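Twenty years of small-bore at Illthorpe

Sep 12, 2021

The Illthorpe rimfire league is 20 this September, and its match secretary still sounds as if she's just discovered the sport. "I came along for one evening with a borrowed rifle and a jumper that was far too thick," she says. "I shot terribly and I couldn't wait to go back!"

We met at the Wike range before the anniversary shoot, while targets were being sorted into boxes for the evening details. The league began with 2 clubs, Illthorpe and Wike, shooting prone at 25 yards and posting their cards to each other. Flundby joined later, and brought the benchrest class with them, which is now the busiest on the list (and the noisiest at tea).

"People think it's all about steady hands," she says. "It's mostly breathing, and being willing to put the rifle down and start the shot again. I've seen complete beginners get that in an evening, and I've seen very good shots forget it in a final."
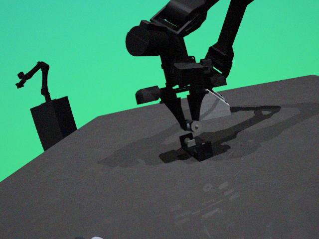

A Flundby member, listening in from the next bench, put in that the hardest thing to learn was leaving the sights alone after one bad shot, and that it had taken several seasons and a good many spoilt cards to believe it.

She laughs at that and agrees completely. Her own worst card came from chasing a single wide shot round the target with the windage knob, on an indoor range with no wind at all.

Last season the league scored 2,796 cards, and she speaks of the juniors' with particular delight. They shoot from a rest to begin with, then move to the sling when they're ready. "You get a youngster who's hardly said a word all night, and then they see their first ten and they're telling the whole room. I love that."

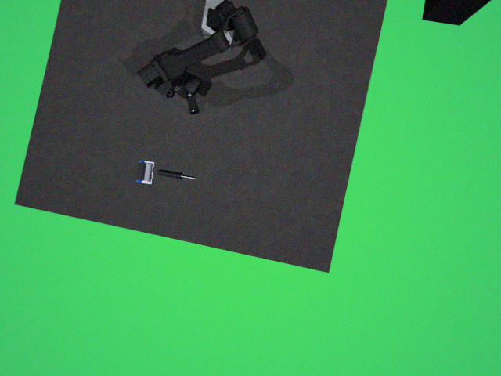 The Dunano Shield, for teams of four, is the match she looks forward to most. Each shooter fires two cards, with a short break between them, and averages are used to set the handicap, so a new team has a proper chance against an old one. Wike hold it at the moment. Illthorpe would like it back.

Will she be shooting in it herself? "Try and stop me," she says, already looking for her glove. "I've got a new sling and I've been practising in the kitchen."

Entries for the Shield are open to all league members until the end of September, and cards can be collected from the range office at Wike on club nights.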